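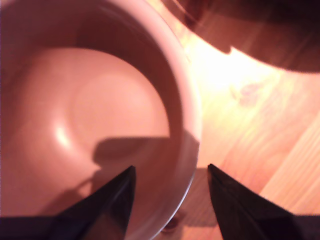
Pink bowl, glazed.

Keltby and Listham Friendship Agreement: Your Questions

Last updated 25/11/2019

What is the agreement, exactly?
Eight pages in which two towns on opposite sides of the world promise to consult each other. Listham is overseas and Keltby is us. It covers student exchanges, trade visits and what the drafters called "matters of shared concern", which so far means stormwater.

Is it a treaty?
No. Towns can't sign treaties, a point the federal department made to us in a very courteous letter. It's a memorandum of understanding, and neither side can sue the other over it.

Who negotiated it?
Tia Pearce for Keltby and Vojtěch Kováčik for Listham. They met in person once. The rest was done by video link at hours that suited neither of them.

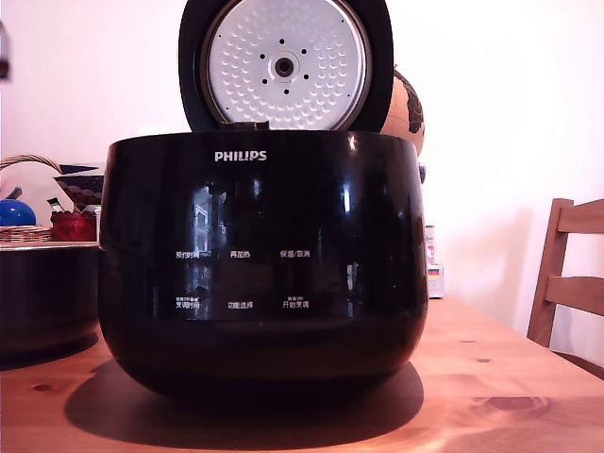 Reading time: 2 min

Why did it take so long?
Article 2. Our draft said the towns "will" cooperate and theirs said they "shall endeavour to". We settled on "intend to", and both mayors claimed it as a win.

What does it cost ratepayers?
$1013 a year. Of that, $1000 goes to the student travel fund and the other $13 is the bank's fee for sending it. We've queried the fee. The bank has noted our query.

Can councillors use the money to travel?
No. Cr Digby McAlister asked the same thing at the April meeting, and then asked it again in a different way. Councillors who want to see Listham are welcome to buy a ticket.

Does it commit Keltby to a position on foreign policy?
It does not. Article 6 says both towns will follow the lead of their national governments, who have not yet sought our advice.

Which language is the official one?
Both versions are equally valid. Irfan Pillai checked them side by side and found one difference, a comma, now the subject of a side letter.

Can either town pull out?
Yes, with six months' written notice. Email counts. A post on the community noticeboard page doesn't, however many people like it.

Where can I read the whole thing?
At the front counter of the Keltby council office, weekdays from 9 to 4. Ask for Arash Parsa. Please don't take the binder home, as it's the signed copy.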